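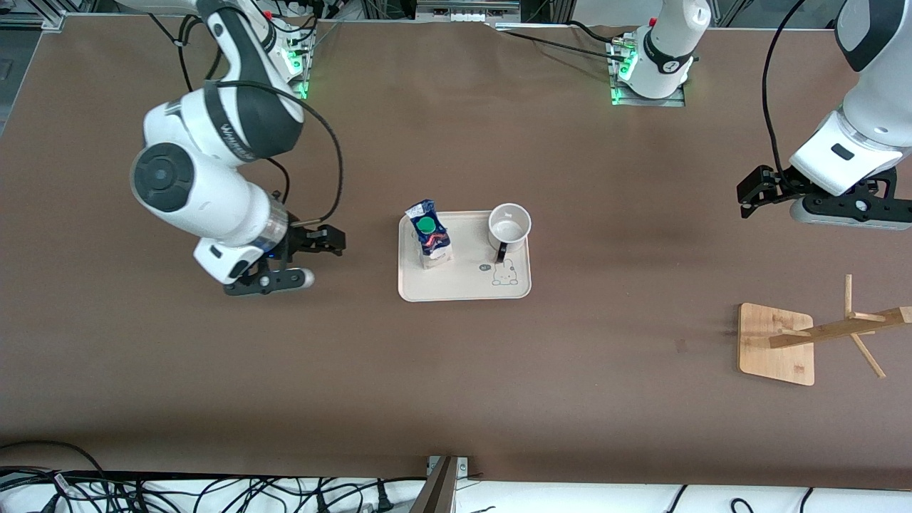
Two robot arms at a brown tabletop.

Stundetura Cricket Club Newsletter
6 December 2021
Filed under: Club News, Women's Cricket

Selma goes past fifty at last!

If you left the ground at tea for the league final in September, I am so sorry, and you should probably stop reading now. For the rest of us, it's taken this long to calm down enough to write it up properly.

Selma Lazarević has been opening the batting for our second team for three seasons. In that time she has been out in the forties more often than she'd like me to mention (she did say I could mention it, but only if I also printed that two of those were run outs and neither was her call). So when she walked out against Dervishi with 17 already lost in bad light and a chase that looked too steep, I don't think many people on the bank were reaching for their scorebooks.

She started slowly. Very slowly! Dervishi had their left-armer on from the road end, swinging it late, and for a long stretch all we had to clap was good leaving. We lost our captain to a sharp catch at slip, then our number three to a ball that kept horribly low, and the board looked miserable. Then the left-armer came off, and Selma hit the first ball of the new spell straight back over the bowler's head. It bounced once and went into the hedge by the parking lot. The next one went the same way.

From there it was a joy. She swept, she cut, she ran hard for everyone else's shots, and when she nudged one off her hip to bring up her 50 the whole bank got to its feet, including a fair few people who had come to support Dervishi. She took her helmet off, looked a little lost about what to do with the bat, and waved it at her mom.

We won with 8 balls left and one wicket in hand. The winning run was a scrambled leg bye, which will never make a highlight reel and which I have replayed in my head every day since.

A word for Dervishi, who fielded brilliantly and stayed for the barbecue afterward. Their wicketkeeper's stumping off a wide down the leg side was the best piece of glovework I saw all year, and I'm including the first team in that.

Winter nets start after the holidays in the sports hall at Rerkier. Beginners are very welcome, and there are spare pads and gloves in most sizes if you don't have your own. Please wear indoor shoes, as the hall has a new floor and they're serious about it. We also still need a second scorer for the away game at Trater, so if you can tell a bye from a leg bye, come and find me at nets.

14 likes · 6 comments · Share

More from the club
Rain, rain and a tie at Trater
Who took the good stumps?
Junior awards night: all the winners
Fixture list for next summer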